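"Man gewöhnt sich an das Wasser von zu Hause"

Gespräch mit einer Umzugsberaterin, die seit 17 Jahren Familien auf dem Land begleitet

8 Feb 2021

Sie empfängt mich in ihrer Küche in Purkberg, auf dem Tisch stehen zwei Gläser und eine Karaffe. Ich soll zuerst probieren, danach reden wir. Das Wasser schmeckt ein wenig nach Stein, aber angenehm. "Das ist unser Brunnen", sagt sie. "In Clestitz, nur 15 Kilometer weiter, schmeckt es schon ganz anders."

Sie berät Menschen, die aus der Stadt in ein altes Haus ziehen. Früher hat sie bei der Firma Ruppert gearbeitet und Möbeltransporte geplant. Dort hat sie bemerkt, dass die Kunden nach dem Umzug immer wieder anriefen und nicht nach einem verlorenen Karton fragten. Sie fragten nach dem Ofen, nach der Grube, nach dem Wasser. "Am meisten nach dem Wasser", sagt sie. "Der Tee hat eine Haut, die Wäsche wird hart, und das Kind will nicht trinken."

Was rät sie in solchen Fällen? Zuerst soll man die Analyse vom Versorger verlangen oder bei einem eigenen Brunnen selbst eine Probe abgeben. Danach soll man Geduld haben. "Eine Familie in Stomham hat gleich in der ersten Woche eine teure Anlage gekauft. Im August haben sie mir erzählt, dass sie diese nicht mehr benutzen. Sie hatten sich an den Geschmack gewöhnt."

Für ihre Liste hat sie bis heute 491 Haushalte besucht. Bei jedem notiert sie das Alter der Leitungen, die Härte und was die Leute selber sagen. Die letzte Spalte findet sie am interessantesten - dort stehen Wörter wie "weich", "blau" oder "wie bei der Oma".

Und das gekaufte Wasser? Sie ist nicht streng damit. Für die ersten Tage im neuen Haus empfiehlt sie sogar einen kleinen Vorrat, besonders wenn die Leitung lange nicht benutzt wurde. 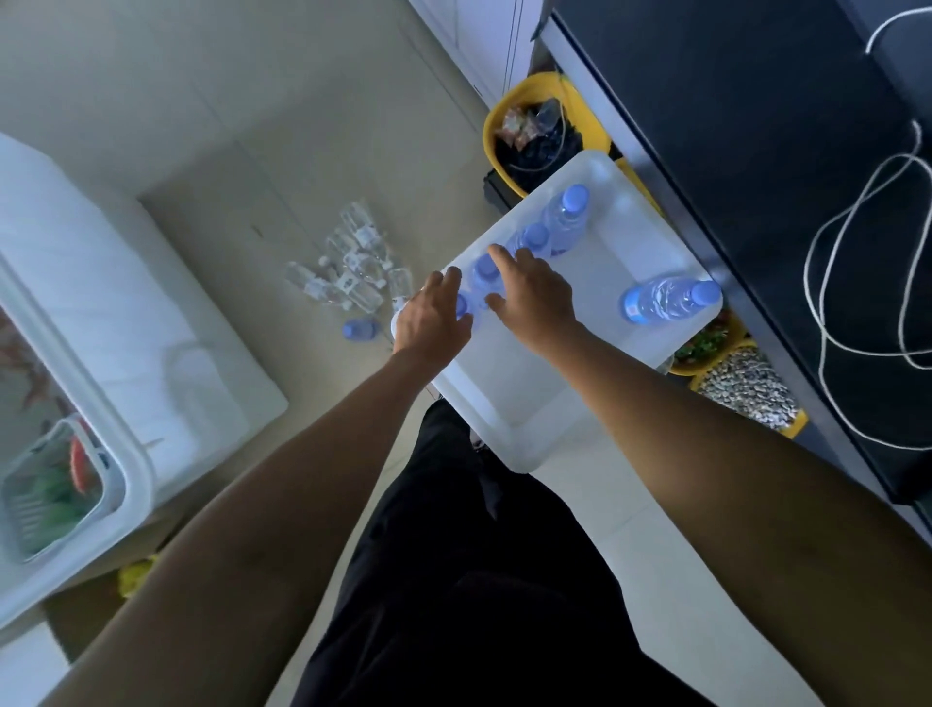 Wasserflaschen aus Kunststoff mit hellblauen Deckeln.

"Aber man soll nicht dabei bleiben, nur weil es bequem ist", sagt sie. "Das Tragen wird im Alter schwer." Sie selbst hat zuletzt vor rund fünf Jahren eine Flasche gekauft, auf einer Reise, und sie hat ihr nicht geschmeckt.

Am Ende füllt sie mir die Karaffe in eine Thermoskanne um. Ich soll das Wasser zu Hause mit meinem eigenen vergleichen und ihr dann schreiben, welches besser zum Kaffee passt.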